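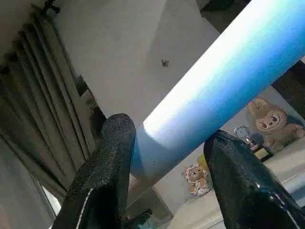

# Opening Titles for a Short Western

Project report, film and media course, 2020-04-18

Our group made the opening titles for *Palto*, a short western that students of our school will finish in May. The film lasts 11 minutes. The director asked for titles in the style of the cheap European westerns of the sixties, with strong colors, hard cuts and figures without faces.

## Preparation

First we watched old title sequences and wrote down the length of every shot. In most of them the music decides when the picture changes. We also noticed that the names stay on the screen longer than we expected, and this gives the viewer time to look at the background.

The story takes place in Prirnden, a town where the railway never arrived. For this reason we chose a train line as the main motif. It is drawn from left to right and it stops before the last name.

## Work

We drew 36 backgrounds on paper, scanned them and reduced each one to two colors. The animation was made in Tilon, a program which was new for all of us. It is quick for moving flat shapes, but the text tool is weak. We had to prepare the letters separately and import them as pictures. When the producer changed the order of the names, we lost one full evening.

The typeface is Ratanaporn Slab. Its wide feet look good in red, but the small size for the assistants was difficult to read on a phone, so we made those lines bold.

## Result

The finished sequence has a length of 40 seconds. We showed 2 versions to our class. The first had gunshots on every cut, and many people found it tiring. In the second version the shots come only with the title and with the name of the director. This version was selected.

## What we would change

The horse in the middle part moves badly. Its back legs slide on the ground, and we did not have time to draw them again. We should also have asked for the music earlier. We edited with a temporary song, and the final one is slower, therefore three cuts come a little before the beat. We will correct them before the screening.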